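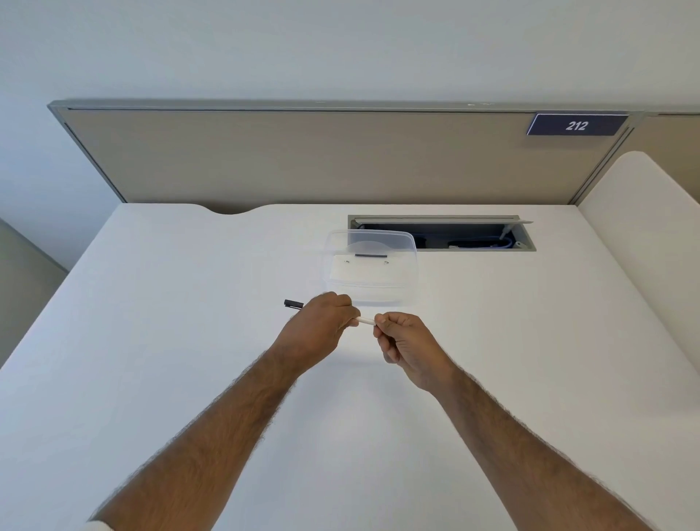
Pen in both hands over a clear stretch of desk.

How to Start a Fountain Pen Habit (Without Making a Mess)

December 7, 2021

I get asked about fountain pens more than anything else on this site, and I love it every single time! If you've been writing with throwaway ballpoints your whole life, your first smooth line of real ink is a treat. It takes a little setup, though, so let's go through it from the beginning.

What you need

A beginner pen with a medium nib. I learned on a Wirkar, and I still keep one in my coat pocket.
A bottle of plain blue or black ink. Skip glitter inks for now (they're gorgeous, but they clog).
A converter that fits your pen. Check this before you order, as brands don't always share sizes.
Decent paper. I use Genmont notebooks, the 346-page kind with the dot grid.
Paper towels and a cup of cool water.

Step 1: Flush the new pen

New pens can have a bit of machine oil left inside, and ink hates oil. Unscrew the barrel, fit the converter, dip the nib in the water and twist the knob to draw it up. Twist the other way to push it out. Do that four or five times, then wrap the nib in a paper towel and let it sit for an hour.

Step 2: Fill it

Set the ink bottle on a folded towel. Lower the nib until the whole thing is under the surface, including the little breather hole, and turn the knob slowly. You'll see bubbles. When they stop, push a few drops back into the bottle, draw up once more, and lift the pen out. Wipe the nib and the grip, then screw the barrel back on.

Step 3: Write with a light hand

Ballpoint users press hard, and I did too. A fountain pen needs almost no pressure at all — let it rest on the paper and pull it along. Hold it lower than feels normal, at a slant, with the nib's shiny top side facing up. If the line skips, roll the pen a tiny bit left or right until the ink comes back. There's a sweet spot and your fingers will learn it within a page or two.

Step 4: Practice a little every day

Start with rows of loops, then slanted lines, then whole words. I copy old letters from the Brallitby town archive, which has a wonderful set from 1888 with capitals as big as plums. My first practice book ran 43 days before I missed one, and my lowercase g changed completely in that time!

Step 5: Clean it between colors

Flush with cool water until it runs clear. Never use hot water, which can warp the feed. Rinse every month or so even if you stay with one ink, and empty the pen if you're putting it away for the season. I left an old Ugwu from 2000 full of green ink one July and spent a whole weekend soaking it.

If the pen won't start

Try a damp paper towel against the nib for ten seconds. Still nothing? Turn the converter knob just a hair to push ink into the feed — keep a towel under it. If that fails too, flush the pen and fill it again.

Next up is a page on picking paper for lefties, including the three notebooks I've tried so far.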